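Ticket 3106: Divider wear and dark residue, two-compartment sorting bin
Site: Plutville
Opened: Nov 24, 2024
Reported by: Ridwan Tuhumury
Status: Open, waiting on part
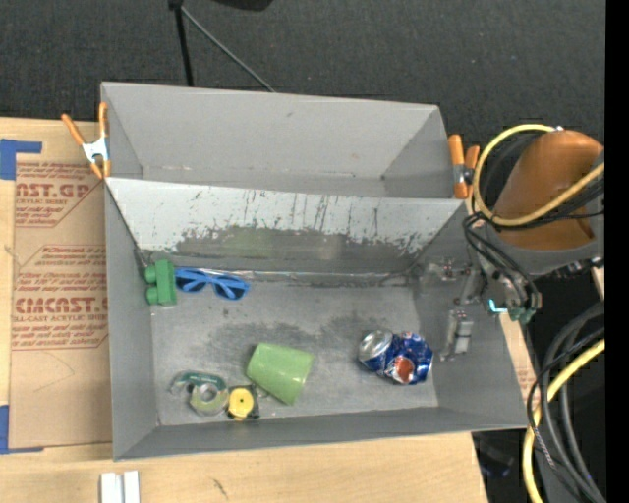 The bin is a gray two-compartment unit supplied by Skelia and has been in use since August. Report concerns the divider and the floor of the larger compartment. The upper part of the divider is still pale. Lower down it is badly worn, with ragged dark streaks, vertical scratches and a wide abraded band that looks faintly green near the middle. Dark smudges run across the floor as well, mainly between the green cup and the crushed blue can. The narrower compartment has smooth walls and is not part of this ticket, apart from one small dark mark near a corner.

Steps taken

1. Emptied the larger compartment. Wiped floor and divider with a damp cloth and dish soap. Light dust came off. Smudges unchanged.

2. Melamine sponge, light pressure, on a test patch by the seam. Patch is lighter. Residue on the sponge is dark gray. Scratches remain.

3. Ran a fingernail across the abraded band. Surface is rough, no flaking. Greenish tint did not transfer to a white cloth.

4. Filled the larger compartment to a depth of 47 mm and left it for an hour. No water crossed the seam into the other side. Divider is sound at the base.

5. Checked the divider for movement by hand. None found.

Assessment

Two separate problems. The floor marks are at least partly surface residue and can be reduced by cleaning. The divider damage is abrasion and will not clean off. Source of the green tint not identified.

Action

Replacement divider requested from Lumbantobing, order line 73. Bin can stay in service until it arrives. Repeat step 2 on the rest of the floor before fitting. Do not use scouring powder.

Update: supplier asks whether the divider is the fixed or the slide-out version. Ridwan to check the underside and reply on this ticket.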